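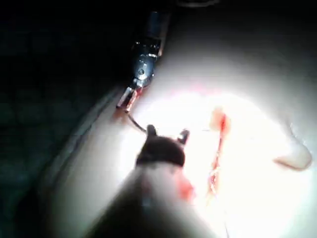 Hi everyone, I'm Noman Kiani, and I've got 16 minutes to talk you into loving stitches as much as I do! (Slide 2 – wait for the laugh, move on if there isn't one.)

So, closing a cut. When I started at Stonilgate I thought it was all about the knot, and I practiced knots everywhere – on shoelaces, on the back of a chair, on my poor brother's hoodie. My first 50 closures puckered anyway, and my teacher kept pointing at how the needle went in. Go in straight, follow the curve, let the wrist do the turning. Pause, show the turn by hand.

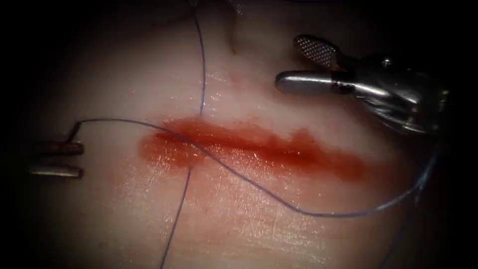
Page 2 of 3

Thread next. Look at the blue strand coming down from the top, how it goes into the red and comes out below. Then the longer one, sagging in that lazy arc – I love a bit of slack at this stage, you can always take it up later!

Ask who's left-handed. Pass around the Rellemitz handout. Questions, then coffee.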